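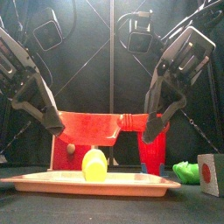 gurkier_fan: Spring cleaning thread, I guess? We moved into the old Mazurek building in February and the hallway grit is unreal. I sweep every night and still feel crumbs under my socks. A plain red plastic dustpan like that one, with the flat lip and the ribbed handle, beats any vacuum I've had. Fight me!

mitine60: Nope. Flat lips always leave that little line of dust. Get a rubber edge.

gurkier_fan: You just drag it back a bit and sweep again, takes two seconds.

tilefloors143: Team vacuum here, sorry. I have two dogs and a broom only moves the hair around...

mitine60: ok dogs are different, I'll give you that

3 min read

Recent threads
Ponitero mop heads, washable or not?
Getting wax off old tile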